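Skin and Repair: Notes for Week 5
Instructor: Ditte Baldursdóttir
Fostwood Hall, Room 17

Last week we stopped at the clot, so let's pick up there. A clot plugs the leak, but it also gives arriving cells something to crawl on, and I still think that is one of the loveliest tricks in the whole body!

The four stages overlap. Please don't draw them as separate boxes on the exam – draw overlapping hills.

1. Hemostasis. Vessels narrow, platelets stick, fibrin forms a mesh. Minutes.
2. Inflammation. Neutrophils come first, then macrophages, which clean up and call in everyone else. Days.
3. Proliferation. Fibroblasts lay down collagen (mostly type III early on), new capillaries sprout, and skin cells slide in from the edges. Days to weeks.
4. Remodeling. Type III collagen is gradually swapped for type I and the fibers line up along the pull. Months, sometimes more than a year.

Primary and secondary intention

A clean cut with its edges held together heals by primary intention. There is very little gap to fill, so there is very little scar.

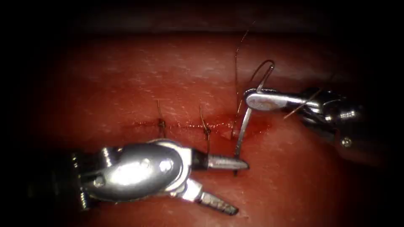

A wide or ragged wound left open heals by secondary intention. It fills from the bottom up with granulation tissue (pink, bumpy, full of tiny vessels) and then shrinks as myofibroblasts pull the edges in. Slower, but wonderfully clever, and it is often the safer choice when a wound is dirty.

Someone asked on Sunday's message board whether a healed scar is as strong as the skin it replaced. Great question! It never quite gets there. Strength climbs fast over the first weeks, then levels off at something like 80 percent of normal skin.

What slows things down: infection, poor blood flow, smoking, high blood sugar, steroids, too little protein or vitamin C. Tension matters too, and so does the direction of a cut. Skin has natural lines of tension, and a cut running along them tends to gape less than one running across.

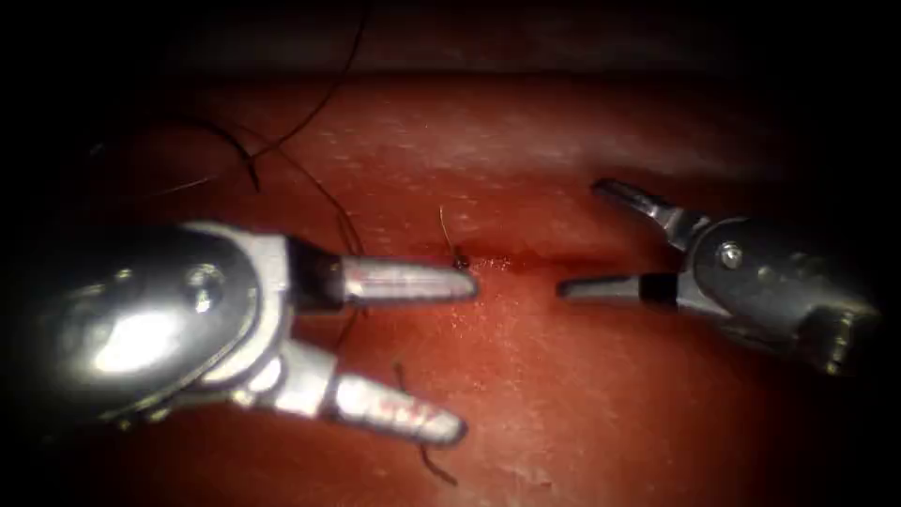
Fig. 2. Short horizontal incision in a tissue pad, with a metal grasping instrument on each side.

For next time: read the Birthe Kárason chapter on collagen (skip the section on cartilage, we'll get to it in June) and bring one question about scurvy. Old scars can reopen in scurvy, and I want you to work out why before I tell you.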